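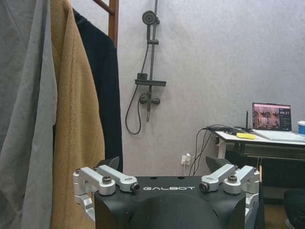
Sem Visser
Lecturer, Consumer Research Methods

Notes for week 2: reading a survey claim

The Bindden mattress leaflet says 70 percent of buyers "sleep better." Better than when? The leaflet doesn't say. Vanhove mailed 1271 forms and got roughly 500 back, and I doubt the people who threw theirs away were the happy ones.

Be wary of the Parport follow-up too. It asked only repeat customers.

For next time, bring one claim from a store flyer and write down who was left out.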